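Ticket: Tisch "Takus" wackelt, helle Platte, weißes Metallgestell
Status: in Bearbeitung
Gemeldet von: Valentin Bodin
Bearbeitung: Léonie Hervieu, Kundendienst Panetti

Eintrag 1, Bodin
Der Tisch kippelt bei jeder Berührung. Aufgebaut nach Anleitung, alle Schrauben drin, nichts übrig geblieben. Wer sich vorne an der Ecke aufstützt, drückt die Platte sichtbar nach unten, und hinten hebt sie sich. Bitte keine Antwort mit "Schrauben nachziehen", das habe ich schon gemacht.

Eintrag 2, Hervieu
Guten Tag Herr Bodin, vielen Dank für Ihre Meldung. Bitte ziehen Sie zunächst alle Schrauben am Gestell noch einmal über Kreuz nach und drehen Sie die Stellfüße ganz ein. In den meisten Fällen ist das Problem damit behoben.

Eintrag 3, Bodin
Siehe Eintrag 1. Trotzdem noch mal gemacht, über Kreuz, Stellfüße ganz eingedreht. Unter dem Fuß vorne links sind jetzt 8 mm Luft. Vorher war es weniger. Ich weiß nicht, was das Eindrehen bringen sollte, wenn der Boden darunter nicht mitkommt.

Eintrag 4, Hervieu
Rücksprache mit der Technik (Herr Masson): Mögliche Ursachen sind ein unebener Boden, einseitige Belastung oder ein Verzug der Platte durch trockene Luft. Können Sie uns mitteilen, was auf dem Tisch steht und ob sich eine Klimaanlage im Raum befindet? Gern auch mit Fotos.

Eintrag 5, Bodin
Klimaanlage ja, an der Decke. Dass die eine Tischplatte in so kurzer Zeit verzieht, glaube ich erst, wenn mir das jemand vorrechnet. Wasserwaage mit 600 mm Länge längs und quer auf die Platte gelegt: kein Spalt, nirgends. Auf dem Tisch steht links die schwarze Box, und die ist kein Amboss.
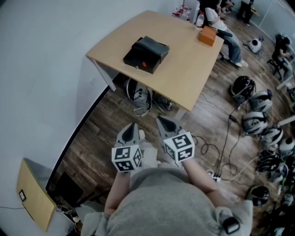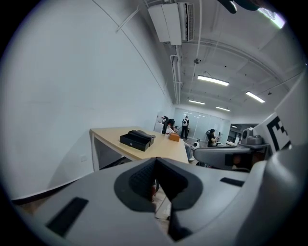 Eintrag 6, Hervieu
Vielen Dank für die Fotos. Herr Masson bittet um einen weiteren Test: Tisch leer räumen, um eine Vierteldrehung versetzen und erneut prüfen. Wandert der Spalt mit dem Tisch, liegt es am Gestell. Bleibt er an derselben Stelle im Raum, liegt es am Boden.

Eintrag 7, Bodin
Endlich eine Frage, die man beantworten kann. Box runter, gedreht, geprüft. Der Spalt wandert mit, gleicher Fuß, gleiches Maß. Danach noch an die Wand gestellt, wieder derselbe Fuß. Der Boden ist es also nicht, das Gewicht auch nicht. Die Klimaanlage halte ich weiterhin für eine Ausrede.

Eintrag 8, Hervieu
Damit kommt ein Maßfehler am Bein in Betracht. Wir können Ihnen Filzgleiter zum Unterlegen zusenden.

Eintrag 9, Bodin
Filz unter einem neuen Tisch mit 3 Jahren Garantie? Nein. Ich möchte ein Bein in der richtigen Länge. Frau Chauvin aus unserem Einkauf liest ab jetzt mit.

Eintrag 10, Hervieu
Ersatzbein weiß ist bestellt, Versand im November. Bitte prüfen Sie nach Erhalt vor der Montage die Länge gegen eines der vorhandenen Beine und tragen Sie das Ergebnis hier ein.

Eintrag 11, Bodin
Mache ich. Das Ticket bleibt bitte offen, bis ich gemessen habe. Beim letzten Mal wurde es schon mit dem Versand geschlossen.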